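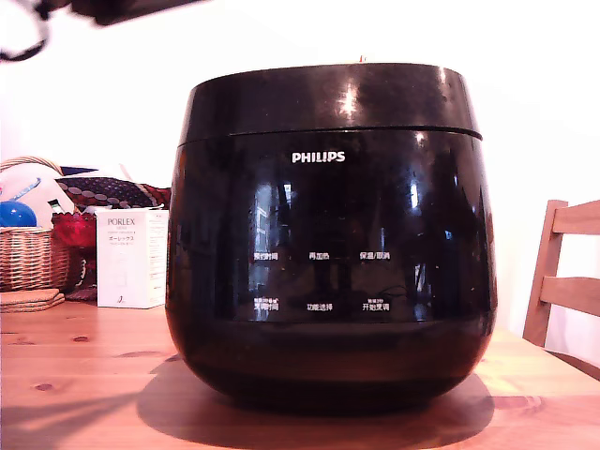

Fig. 6. Cooker at the work position, control panel to the front.

Javau Bench Arm: Set-up Guide
Section 5. Teaching the lid approach

March, by Agustina Quiroga
Print this page | E-mail this page

This section covers the approach to the lid of a table-top cooker. It assumes that the arm is clamped, the joints have been zeroed (Section 3) and the Zendham gripper is fitted with flat finger plates. Opening the lid is covered in Section 6.

CAUTION: Unplug the cooker and let it cool before teaching. The inner pot must be empty. Keep the emergency stop within reach of your free hand.

5.1 Placing the cooker

1. Stand the cooker on the table with the maker's name facing forward.
2. Press down on each side of the lid in turn. If the body rocks, move it to a flatter part of the table.
3. Mark the position of the base with four short pieces of masking tape.
4. Measure from the table top to the highest point of the lid, including any knob or valve. Enter the result in millimetres as LID_TOP.
5. Move the arm to HOME and check that the cable hangs in a free loop. Clear anything the loop could catch when the wrist turns.

Note: Glossy black bodies reflect windows and lamps. The depth reading on such a surface is not reliable. Use the measured height from step 4 and switch DEPTH_ASSIST off.

5.2 Teaching the approach point

1. Set the speed to 5 per cent.
2. Select TEACH and jog the arm until the finger plate is 70 mm above LID_TOP. Store this as point A.
3. Jog sideways only, until the tip of the plate is over the left part of the lid. Do not lower the arm during this move. 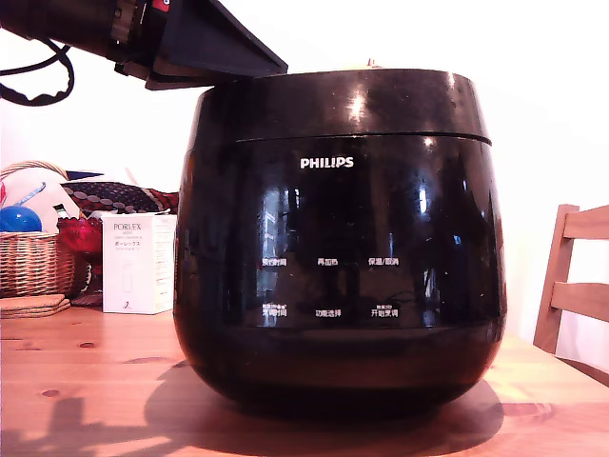

4. Lower the arm in steps of 1 mm. Watch the lower edge of the plate from the side, with your eyes level with the lid seam. The highlight on the lid moves as you move your head and should not be used as a guide.
5. Stop before the plate touches. Slide a sheet of card between plate and lid; it should pass without dragging. Store this as point B.
6. Return to A, then run A to B three times at the same speed. Repeat the card test after each run.

If the plate stops high or low by a different amount each time, tighten the wrist clamp and start again from step 2. If the error is always the same, correct LID_TOP.

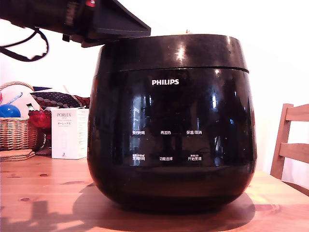
Fig. 7. Finger plate over the left part of the lid, cable looped clear of the cooker.

5.3 Fault codes

233: Point B is lower than LID_TOP. Measure the lid again.
542: Wrist load too high during descent. Press stop, raise the arm by hand and look for contact with the lid or a trapped cable.

CAUTION: Do not clear code 542 from the keypad while the plate is resting on the lid. The arm will try to finish the move.

Step 5 of 5.1 was added by Wenceslao Figueroa for the longer Samau cable. Users with the short cable should follow it as well.

Last updated: March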